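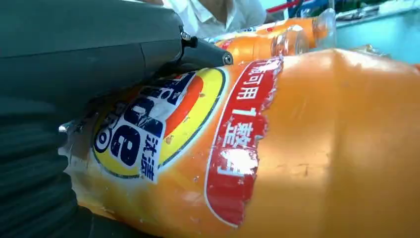
2022-02-16

Pliltska has moved the handling of large household bottles at its Wojcik recovery hall in Ellow to robot-assisted stations, the company announced. The change applies to rigid plastic containers that once held laundry detergent, fabric softener and similar products. Employees who lifted and turned these containers by hand have been assigned to new duties in the same hall, and no position has been eliminated under the agreement reached with staff representatives in October.

The system, known within the company as Umis, consists of 6 stations placed along the existing sorting line. Each station has a robot arm with a gripper and a small camera mounted close to it. The arm takes hold of a bottle, turns it to show the label and the cap, and places it in the correct outgoing stream. An attendant works across from the arm and takes over when a bottle cannot be identified or gripped.

In its first full week of regular operation, the line handled 1577 large containers. Pliltska described the figure as a starting point and said it did not intend to publish weekly totals. The hall will continue to sort smaller bottles, tubs and trays by hand and with its older air-jet equipment.

**Why large bottles were chosen**

Large detergent bottles have been a recurring difficulty at the Wojcik hall. They arrive on their sides, often dented, and they roll. Many still carry caps made from a different plastic than the body. Labels are frequently scratched or partly torn away by the time the bottle reaches the line, and the wording may be in any of several languages. A sorter had to pick up the bottle, rotate it, judge the material and the color, and set it down again, many times in a shift.

The company's safety office reported that wrist and shoulder complaints were more common at this position than at any other in the hall. Rotation between positions, introduced earlier, reduced the number of complaints but did not bring it down to the level found elsewhere. Staff representatives had asked for a change in the work itself, and the position was placed first on the list when funds for equipment became available.

Worn labels also affected the choice of method. Fixed cameras above the belt had been tested and gave poor results on bottles whose printed side faced down or was too damaged to read. With the camera near the gripper, the station can look at a bottle from close range and from more than one side. When the printing is of no use, Umis relies on the shape of the bottle and the color of the bare plastic. A glossy surface remains a problem under the hall's overhead lighting, where a bright reflection can hide part of a label. Pliltska plans to fit softer lamps at the stations before summer.

**Changes to daily work**

Under the previous arrangement, sorters at the large-container position worked standing at the belt for most of the shift. The position has now been divided into two roles.

Station attendants oversee the arms, clear jams, remove items that do not belong in the stream, and make the final decision on any container the system sets aside. They also record the reason for each decision, and these records are used to adjust the settings of the stations. Line reviewers work at a desk beside the hall floor, where they check samples of the sorted material and compare them with what Umis reported.

Both roles were offered first to the employees who had held the sorting position. Training lasted 4 weeks and took place during paid hours. It covered safe approach to the arm, the stop controls, gripper inspection, and the recording system. Employees who did not wish to work with the stations were offered places on the hand-sorting lines at the same rate of pay.

Pay for station attendants has been set one grade above the former sorting position. Staff representatives accepted this figure but have stated that the grade should be reviewed after the first year. They note that attendants are now expected to carry out minor upkeep, including cleaning the gripper fingers and checking that the screws on them are secure, and that this work was previously done by the maintenance department. Pliltska has agreed to include the matter in its next pay review.

**Concerns raised by staff**

A written survey of hall employees was conducted shortly after the stations entered regular use. The company has released a summary.

Respondents generally reported less physical strain. Several wrote that they finished a shift less tired in the arms and back. At the same time, a number of attendants described the work as more demanding on their attention. Long stretches in which the arm needs no help are followed by short periods when several containers require a decision at once. Some attendants reported that they felt responsible for errors they had no practical chance to catch.

The pace of the line was the subject raised most often. Employees asked that the belt speed not be increased as the stations improve. The October agreement provides that any change in speed must be announced in advance and discussed with staff representatives, and that attendants may stop a station at any time without giving a reason. Pliltska confirmed that both provisions remain in force.

Respondents also asked what becomes of the recordings made by the station cameras. Because the cameras sit near the grippers and attendants work across from them, a person's clothing or hands may appear in the background of a recording. The company stated that recordings are kept only for technical adjustment, that they may not be used to assess individual performance, and that the cameras do not record sound. A notice setting out these rules has been posted at the entrance to the hall.

**Results so far**

Pliltska reported that the share of large containers sent to the wrong stream has fallen since the stations were introduced. The company did not release a comparison with hand sorting. It explained that the two methods were measured differently and that a fair comparison would require a further trial.

The stations perform best on intact bottles with firm walls. Bottles with creased or softened sides are more difficult, as the gripper may press the plastic inward without obtaining a secure hold. Clear caps have also caused errors, because the cameras do not always separate them from the background. In these cases the container is set aside for the attendant. The gripping force has been adjusted twice, and a new finger surface is being tested at one station.

Spare parts have been a secondary difficulty. Dust and detergent residue collect in the folds of the flexible covers on the grippers, which must be cleaned each shift and replaced more often than the supplier had advised. The maintenance department now keeps replacement covers in the hall so that a station can be returned to service without a delay for delivery.

**Next steps**

The present arrangement will be reviewed in October, one year after the agreement was signed. The review will consider injury reports, sorting quality, staffing, and the results of a second employee survey. Any extension of Umis to other container types will require a new agreement.

Before the review, the company will hold a trial in which 1000 large containers are sorted once by the stations and once by experienced employees under the same conditions. Station attendants will take part in designing the trial, and the results will be made available to all hall staff. Containers with missing or badly worn labels will be included in the trial, in keeping with the material the hall ordinarily receives.

Residents of Ellow are not required to change the way they set out household plastics. The company asks only that large detergent bottles be emptied before collection and that caps be left on. Liquid remaining in a bottle shifts its weight when the container is lifted and can cause it to slip from the gripper. Spilled detergent also makes the floor around the stations slippery for the employees who work there.

Group visits to the Wojcik hall, suspended while the stations were being installed, will resume in the spring. Visitors will be able to view the stations from the walkway above the line. Requests should be sent in writing to the Pliltska office in Ellow.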